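How to lay out small parts before you put them back together

When I started to repair things at home, I lost more time looking for parts than using a wrench. A rubber ring rolls under the cabinet, a little gear hides in a rag, and the whole evening is gone. Since then I prepare the table first. It takes me five minutes and I do it also for very small jobs.

What you need

A table that does not shake
A sheet of brown paper or a mat, large enough to cover most of the table
A flat metal tray, best with raised ridges on the bottom
A soft cloth and a pencil

Step 1. Cover the table

Choose a plain color. On a patterned tablecloth a black rubber ring disappears at once. Brown is good for me, both dark and shiny parts can be seen on it. The cover should reach well past the place where you work, and it should lie flat.

Step 2. Wipe and sort

Wipe each part with the cloth before it comes to the table. Then make groups: rubber with rubber, gears with gears, brake pads with brake pads. Keep the friction side of the pads away from grease and do not touch it with oily fingers.

Step 3. Decide what goes in the tray

Gears go in the tray, because the ridges keep them from traveling. Put them flat and leave a space between them – teeth that knock together can be damaged. Brake pads are heavy and stay where you put them, so they can lie directly on the paper.

Step 4. Give the rings their own place

Rubber rings are the worst for getting lost. Lay them flat, with free space on every side, and never under the cloth. If two rings look the same but come from different places, write beside each one with the pencil where it belongs.

Step 5. Check before you begin

Compare the table with your parts list. Look also at the rings for cracks and at the gears for broken teeth. If something is missing, it is easier to search now – later you will have dirty hands.

Brake pads and rubber rings on the brown cover, then gears in the metal tray:
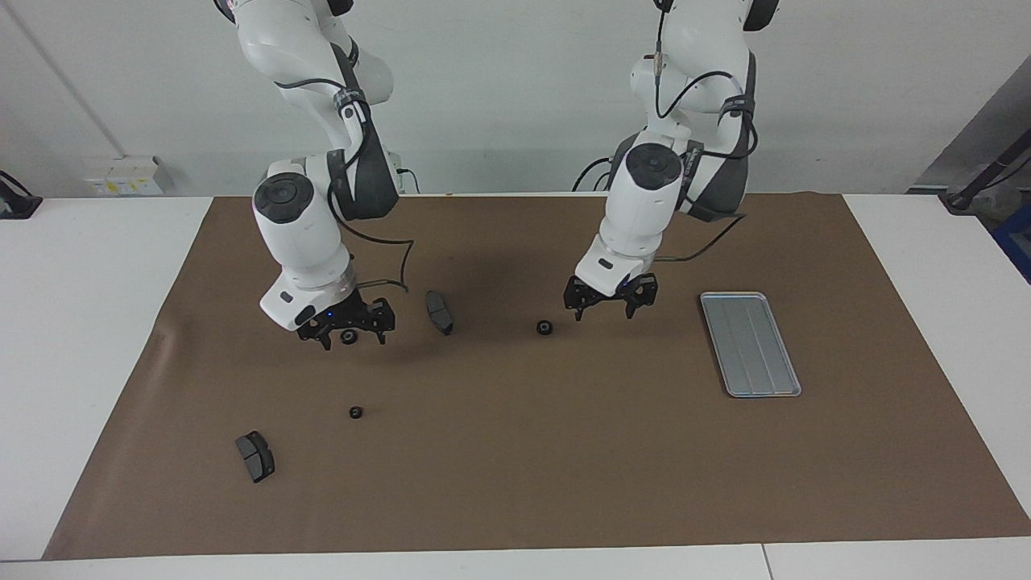
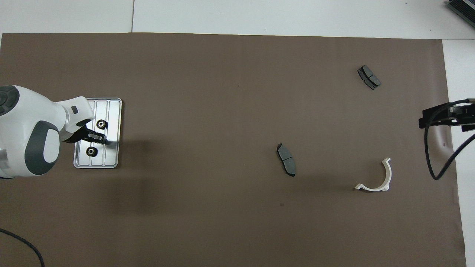 Photos: Caradog Edwards

When you must stop in the middle of the job, leave the groups as they are and put a clean cloth over everything. I do not recommend to push all into one box "only for the night".

Mared Voyle, May 2021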